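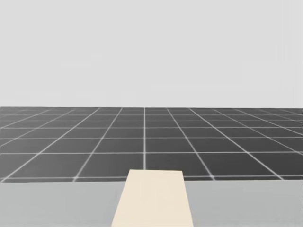
Why does a robot company practice a grasp in simulation before trying it on a real arm?
It is cheaper and a good deal safer. A simulated arm can miss, drop or crush the same item all night long, and in the morning you still have an arm, an item and a table.

Visit report: open day at Bomora
Xiomara Montoya
Introduction to Automation, spring term
5 Apr 2019

I had been looking forward to the Bomora open day ever since our instructor passed the sign-up sheet around, and I want to start by saying thank you to the people there, who were very patient with a group of 25 students who all wanted to stand at the same desk. The bus took longer than planned, so we missed the welcome talk and went straight into the demonstrations. I didn't mind much – the demonstrations were what I came for.

The simulation room is on the second floor and is smaller than I expected. Most of the morning was spent there with a program the engineers call Prarham. It holds a model of the robot, a model of the workspace and a set of grocery items, and it works out what happens when the fingers close. Our guide told us that the team had run 3,000 grasp attempts in it since the start of the term, and that 1,998 of those had been counted as good. I asked what "good" meant (I think I asked more questions than anybody, sorry to my group!) and she said the item has to leave the surface and stay between the fingers until the arm stops moving.

What I found most interesting was how much time goes into boxes. I would have guessed that a box was the easy case, with its flat sides and square corners, and that fruit or bags would be the hard part. But a narrow box standing on end can tip if one finger touches first, and the program has to be told how heavy it is and how slippery the cardboard is. If those two numbers are wrong, the simulated grasp looks lovely and the real one doesn't. They have a word for this, the "reality gap," and we heard it many times before lunch.
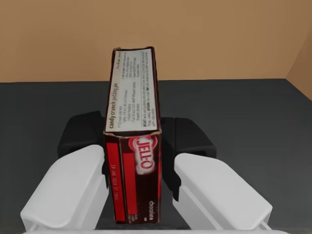
Figure 2. Chocolate pudding box held upright in the right gripper, in simulation.

After lunch (sandwiches, very good ones) we split into pairs and each pair was allowed to change one setting and run a short batch. My partner and I chose friction. We turned it down a little at a time and wrote the results in our notebooks, and I will admit that we got carried away and went past our ten minutes. With the setting low, more of our boxes slid. With it back at the normal value, they held again. I know this is what anyone would predict, but it was a different feeling to change the number myself and then watch the arm try.

The last stop was a talk on Uvley, the software that sorts the recorded attempts. It had 1,441 of them waiting for a person to check by hand, and the engineer giving the talk said that this checking is the slowest part of the job. He let us check a few. Two of us disagreed over whether one box had slipped or only turned – he said the staff disagree on that kind of thing too, and they keep a written rule for it.

For next year's group I would suggest reading the chapter on friction before the visit, and bringing a notebook instead of a laptop, as desk space is tight. I would also ask for a longer session in pairs. My own results from the friction batch are going into my term project, with my partner's notes copied in beside them.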